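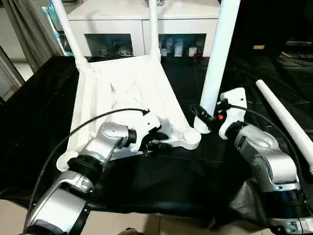 1. Ponto de partida

O projeto chamava-se, na ficha de inscrição, "Plano de equipamento para uma célula de montagem com dois braços". O título foi escrito num dia de otimismo. O grupo esperava programar trajetórias e acabou por passar a maior parte do semestre numa folha de cálculo, a discutir se a fita adesiva é consumível ou ferramenta (é consumível; a ata existe).

A célula já tinha os braços. Faltava tudo o que fica à volta deles e que os catálogos fotografam desfocado: dedos de substituição para as garras, proteção de cabos, cobertura para a mesa, iluminação e peças de ensaio. O departamento atribuiu-nos 1000 euros, a gastar até ao fim do ano letivo, com três orçamentos por cada compra de maior valor. Este relatório descreve o que decidimos comprar, o que deixámos para depois e onde nos enganámos nas contas.

2. Levantamento de necessidades

Começámos em novembro, com uma lista feita de memória. Tinha 43 linhas e custava várias vezes o dinheiro disponível. Havia nela uma segunda mesa, um compressor e um armário novo para guardar o que ainda não tínhamos comprado.

Deitámos fora a lista e passámos a observar a célula a trabalhar. Para cada tarefa registámos o que se gastava, o que se prendia e o que obrigava alguém a parar tudo. A tarefa de referência é a da cadeira de plástico (Figura 1): a cadeira de pernas para o ar sobre o pano preto, uma garra na estrutura e a outra na base de uma perna, com outra perna solta pousada na mesa. Parece um exercício de mobiliário e serve muito bem para fazer orçamentos, porque mostra num só sítio três despesas que nos tinham escapado:

- Dedos das garras. Uma nervura de plástico e uma perna tubular não pedem a mesma forma de dedo. Tínhamos orçamentado um par universal, expressão que retirámos do relatório depois de a experimentar.
- Cabos. Cada braço leva o seu cabo preto em laço até à garra. Na nossa primeira lista, a rubrica "cabos" dizia "já temos".
- Cobertura da mesa. O pano preto ajuda a distinguir as peças claras do fundo e faz rugas com um empenho notável. Entrou na lista como despesa recorrente.

3. Propostas recebidas

Pedimos preços a três fornecedores. A Skulard respondeu no próprio dia, com um documento muito bonito em que os portes apareciam na última página, em letra adequada a formigas. A Vandov propôs um conjunto de dedos com pontas substituíveis, mais caro à partida. A Brabec respondeu que não vendia peças avulsas e perguntou se queríamos um terceiro braço. Agradecemos.

Para comparar as duas propostas restantes, definimos um período de uso comum: 1000 ciclos de fecho da garra. Os dedos da Skulard são mais baratos por par, mas substituem-se inteiros. Nos da Vandov troca-se só a ponta. Feitas as contas para as 2 garras, a proposta da Vandov saía mais económica ao fim do período, desde que ninguém perdesse os parafusos. Acrescentámos parafusos ao orçamento.

4. Peças de ensaio

A rubrica das peças de ensaio foi a que mais mudou. No início pensámos em comprar um kit didático com blocos, esferas e uma caixa com fecho magnético. O preço fez-nos olhar para os objetos de uso corrente com outro respeito. Cadeiras, rolos e tubos obrigam a garra a lidar com tamanhos e superfícies bem diferentes e compram-se em qualquer lado, sem código de produto com catorze caracteres.
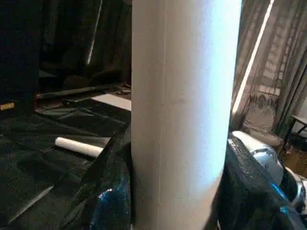

Figura 2 - Cilindro branco visto da câmara do punho, com um rolo branco mais pequeno sobre a cobertura preta.

A vista do punho trouxe-nos outra linha de despesa. Um cilindro grande e claro tapa boa parte do que está atrás dele, e o reflexo forte no lado direito não ajuda a perceber onde acaba a superfície. Nas cortinas ao fundo há ainda uma fresta de luz muito branca. Discutimos três soluções: mudar a iluminação da sala, comprar um filtro para a câmara ou fechar melhor as cortinas. A terceira custa o preço de umas molas e foi aprovada por unanimidade, coisa que não voltou a acontecer.

O filtro ficou em lista de espera. Se as molas não chegarem, pedimos preço à Zirari, que os tem em catálogo, e retiramos o valor da margem para imprevistos.

5. Orçamento final

A versão entregue a 29/12/25 agrupa as compras por prioridade:

Prioridade A: dedos Vandov com pontas substituíveis, parafusos de reserva, proteção para os cabos dos dois braços.
Prioridade B: pano preto para a mesa, candeeiro difuso, molas para as cortinas.
Prioridade C: peças de ensaio de uso corrente, caixas com etiqueta para as guardar.
Adiado: filtro de câmara, kit didático, segunda mesa.
Recusado: compressor, terceiro braço.

As prioridades A e B levam a maior fatia do dinheiro. A C é elástica e encolhe sempre que um fornecedor se lembra dos portes.

6. O que correu mal

Esquecemo-nos do IVA na primeira versão. Também na segunda, mas só em metade das linhas, o que demorou mais a encontrar. Estimámos os prazos de entrega com base nas páginas dos fornecedores, género literário que passaremos a ler com distância. E orçamentámos os dedos antes de decidir que peças íamos agarrar, erro que a tarefa da cadeira tornou difícil de esconder.

7. Trabalho seguinte

Falta confirmar o desgaste das pontas em uso real e rever a comparação da secção 3 com esses valores. Falta também etiquetar as caixas - a etiquetadora não estava no orçamento. A folha de cálculo fica na pasta do projeto, com as versões antigas incluídas, para quem herdar a célula no próximo ano e quiser começar pelos nossos erros em vez dos seus.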